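Bedroom laundry subset of the Irkdale household set. Covers sorting and folding of everyday clothes on and beside a bed. Last revised July 21, 2020.

## Contents

- `mat/`: garments on the bed, which has a woven mat over it
- `pile/`: garments still heaped together
- `flat/`: single garments spread out

Labels are per garment. A crumpled piece that can't be typed is tagged `cloth_unknown`, color only.

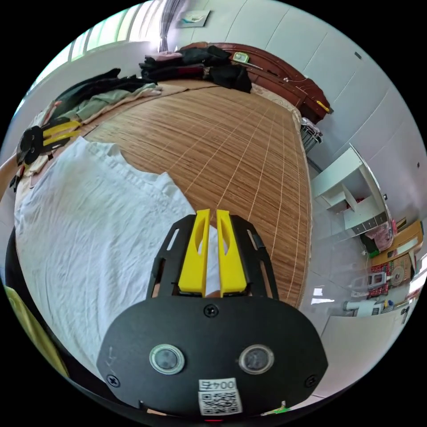 *`mat/`: white cloth on the bamboo mat, mixed clothes toward the headboard.*

## Label notes

1. Dark garments in a heap get one shared tag, `dark_group`, unless an edge is clear all the way around.
2. A piece pinched out of the heap keeps the tag `pile` until it is clear of the other clothes. White on white is the hard case; annotators disagreed on 19 of the 100 pieces checked.

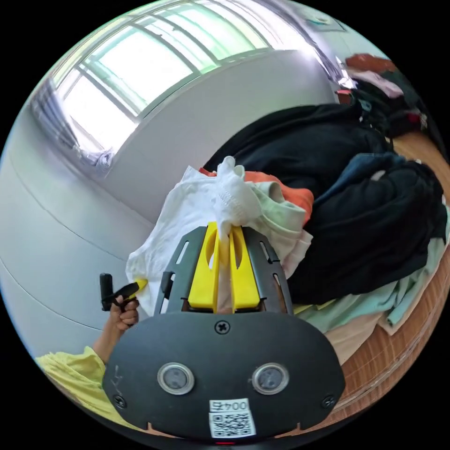
3. For a shirt laid flat, mark collar, both sleeve tips and hem. Prints are tagged `graphic` and not transcribed.
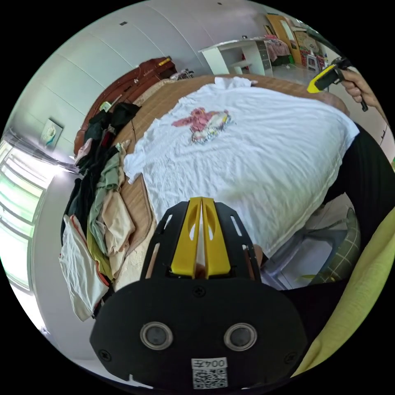
*`flat/`: white short-sleeved T-shirt, chest print, creased.*

## Known issues

- Hem points past the side of the bed are off by up to 10 px.
- 2 folders still use the old Pletow tag names. Fix planned for August.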